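Skerkeo folding drying rack, five months in

I put off buying a drying rack for years, mostly out of loyalty to the wobbly one my aunt left me in Hillmont (it pinched my fingers every single time, and I still felt bad carrying it to the curb!). My neighbor Lorna Aitken has the Skerkeo and kept singing its praises over the fence, so I finally gave in.

Well, I'm fond of it. It opens in one pull, the legs lock with a nice firm click, and it takes a full load of towels without leaning. I did think about the Koo, which is cheaper, but the bars sit so close together that jeans stay damp at the waist until the next day.

My one grumble is the feet. The rubber caps work loose, and I've chased one under the dryer twice now. A dab of glue fixed that. Small cloths also tend to slide off the top bars, so I lay those over the lower ones.

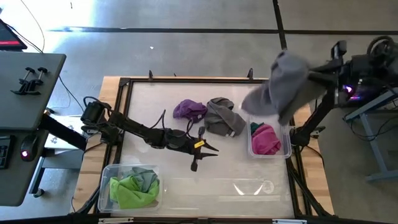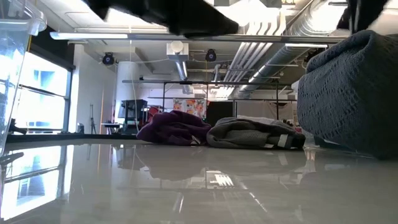 Crumpled cloth on a glossy white tabletop.

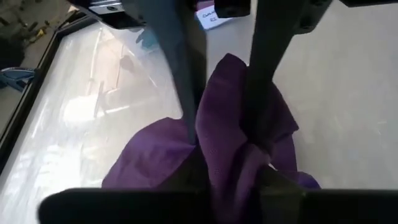 Does it fit in a bathtub when it's open?
It fits a standard tub with the side wings folded down, but you lose the two outer bars that way.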